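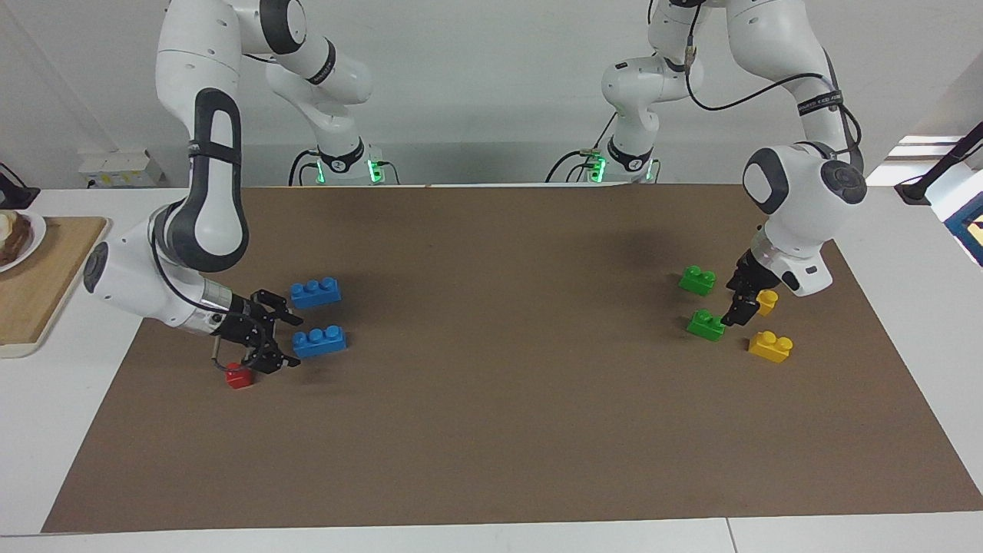 Toy bricks on a brown mat

About Zernholm Travel

Zernholm Travel arranges small-group and private journeys to river valleys, highland villages and historic market towns. The company was established as a booking office for walking tours and has since grown into a full-service tour operator with its own planning, reservations and guest care departments. Our head office is in Plitberg, and a second office in Hernier handles local guides, lodging and ground transportation.

Our itineraries are planned for travelers who wish to spend more time in fewer places. A typical program includes 4 nights in one valley, with day walks graded by distance and climb, visits to churches and workshops by arrangement with the parish or owner, and meals taken in family-run inns. Routes that rise above 3000 meters include a rest day before the first full walk. Groups are accompanied throughout by a licensed guide who lives in the region.

The Uchida Program, introduced in January 2021, supports the upkeep of footpaths and signposts along the routes we use. A fixed part of each reservation is paid to the program, and the work is assigned to local contractors every April, before the walking season begins. To date the program has restored 422 signposts and reopened 2 paths that had been closed by landslides. Guests receive a short account of the season's work with their travel documents.
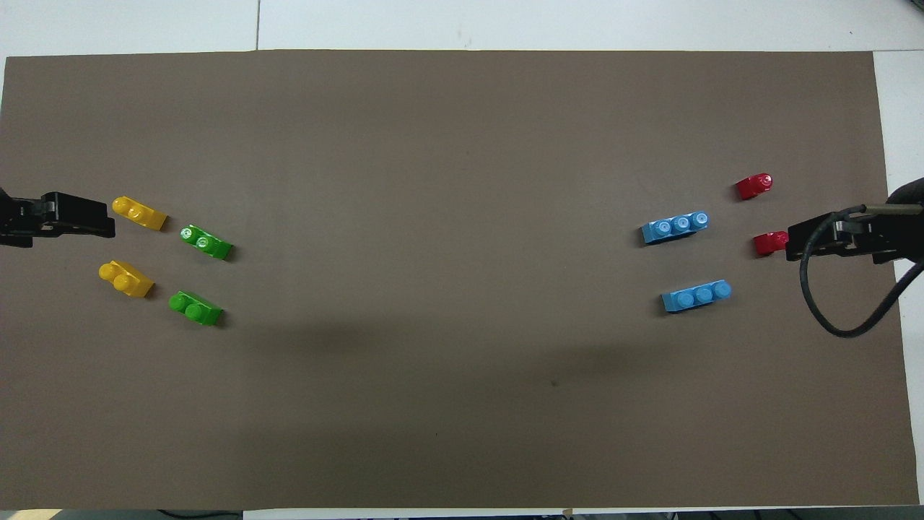 Siriporn Chuensuk wrote to us after the upper valley tour that the rest day had seemed unnecessary on paper and was the day she remembered best, and she asked that the second village be given a longer stop. The itinerary now allows a full afternoon there.

Reservations are accepted by telephone, by mail or through the inquiry form. A member of the planning department will confirm availability in writing and provide a detailed itinerary before any deposit is due. Travelers with dietary or mobility requirements are asked to state them at the time of inquiry. Travel agents may request our current terms from the Plitberg office.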